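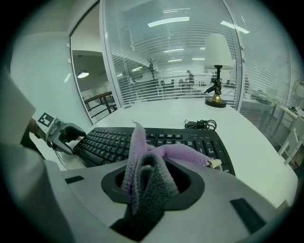

Desk tasks update, 14 July 2018

Quick one this month, everybody is packing for the Denow visit.

Keyboard wiping is now on the task list. Sounds easy. Isn't. You hold the keyboard with one gripper and drag the cloth with the other, and the cloth never folds the same way twice. Fleece bunches up, catches on the keys, slides off the end by the number pad. Good – that's the stuff we want the policy to see. If every demo is perfect it has no clue what to do when a corner flops over.

We have 151 demos so far, from 4 people. Target for Ikeda is another 40 by the end of next week. Sign up on the usual sheet please, mornings are wide open.

Few things from going thru the first batch:

Slow down at the start. Half a second of nothing before you move is fine, a running start is not.

Keep the markers facing out. Turn your wrist too far and we loose the pose, and then the whole take goes in the bin. Had to drop 9 that way.

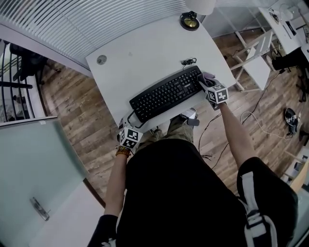
Don't fix the desk height halfway thru a session. Pick one, stick with it, write it down. Same goes for the lamp.

Also – pls wipe the way you'd wipe at home. Some of the takes look like people are being graded. Short strokes, long strokes, go back over a spot if you feel like it. Zudier wants variety and so do we.

Training on the Drivside machines starts Monday night. First rollouts on the arm later in the week if the queue behaves. Cable tidying and lamp switching come after that, two-handed again, instructions to folow.

Questions to the desk tasks list, not to the general one.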